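Home | Notebook | Rigs | Faults | Search

Osness bench notebook
26 March 2024

Gripper pair B, width dropouts, again

Entry opened after the toaster oven task came back from Kistar's checker with 121 episodes marked bad. Reason given: "operator error, tag out of view". I don't believe it. It's the same reason we were given in October, and that turned out to be a loose encoder plug.

What goes wrong: the recorded jaw width sits still for a stretch, then jumps. The log says nothing. Replay it on the arm and the arm closes late, on air or on the edge of the rack. On the second replay it shoved the rack into the oven door hard enough that I hit the stop.

1. Tag visibility. Went through views from the grippers themselves. If the tag were the trouble I'd expect it to be missing when the width freezes. Sometimes it's half out, tilted, and I'll grant them those.
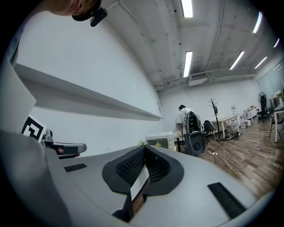

2. The rack pick. Most of the bad ones fall here, with the wire rack lying on the board in front of the oven and both grippers coming down to it. From the head view the marker cubes on both grippers show plainly enough. Jõgi's note blames glare off the white oven. Possible, but the freezes don't get worse when the oven fills more of the view, so I'm not buying it yet.
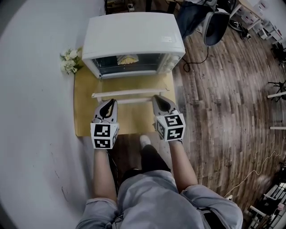

3. Timing. Width is meant to be stamped every 5 ms. In the bad files there are holes of up to 355 ms, and the Vutetura logger fills them with the last good value without a murmur. That is the frozen stretch. Whoever thought silent filling was a sensible default has not stood next to the arm.

Still can't say what makes the holes. Cable, hub or logger. Swapping all of them at once would "fix" it and teach us nothing, so one at a time, cable first.
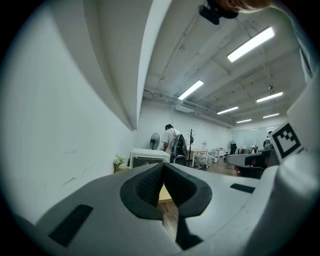
Gripper view, second gripper's marker at right.

Until this is sorted:
- no replay from pair B on the arm, at any speed
- filling switched off, gaps to be left as gaps
- the 2,500 older episodes need the same gap check. The checker passed them, for what that's worth.

Cable swapped, short run made, no holes. October's first run was clean as well. Leaving the fault open.

Osness workshop notes | Contact the bench | Back to top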